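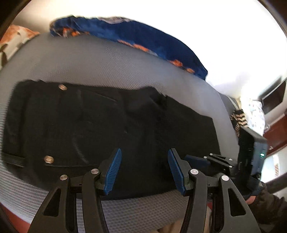 Where we are with the folding project

Mon 29 January

Hello again from the robotics club! When I wrote in November we had a grant, a whiteboard and a lot of opinions. We now have two working hand-held grippers and a pile of recordings, plus a much better idea of how hard it is to pick up a coat.

Quick refresher, as I know you read a lot of these. The students are collecting demonstrations of everyday clothes handling, done by hand with a gripper, and they'll use them to train the arm we bought with the Filtance money. They voted to call the whole thing Raltitus. I've given up asking what it means.

What we've recorded

We have 181 demonstrations saved. After the students went through them all (pizza was involved, it's on the receipts), 69 were clean enough to train on. I was a bit glum about that at first, but the rejects have taught us plenty. Most of them had the same trouble: the person holding the gripper moved too fast and the fabric went out of view before the fold was finished. The newer sessions are much better, and the kids have got into the habit of saying "slow hands" to each other before every take.

Dark clothes are the big headache. Black on a pale mattress is fine for finding the outline, but once a sleeve is folded over onto the body it's black on black and the software loses the edge. Buttons and pocket seams help a little. One of the juniors wants to try a side lamp to bring out the creases, and I've told her to go for it.

Students are also recording at home now, on real beds with real blankets and pillows around, and I'm really pleased about this part. Our table in the lab was too tidy, and the first model we trained got confused the moment anything patterned showed up next to the shirt.

The hardware

The blue ridged pads on the fingertips are staying. They grip thick fabric well, though thin T-shirts still slide out if you pinch too close to the hem. We've had 5 linkage breakages, all on the same printed part, and the redesigned one has held up so far. The Prurura battery packs are okay but slow to charge, so I'd like to buy two spares.

Money

We've spent 73 percent of the equipment budget. Nearly everything left is set aside for the arm's wrist camera, which is on back order, and for the spare batteries if you're happy with that. Travel hasn't been touched yet.

What's next

More coats and jackets, more homes, and a first try at getting the arm to do a single sleeve fold without help. The students want to show that at the Nowicki open day, and I've said yes with my fingers crossed. You're very welcome to come along and watch!

One question for you: can unspent travel money go toward storage drives? The recordings are huge and we're nearly full. An email is fine, I check it most evenings.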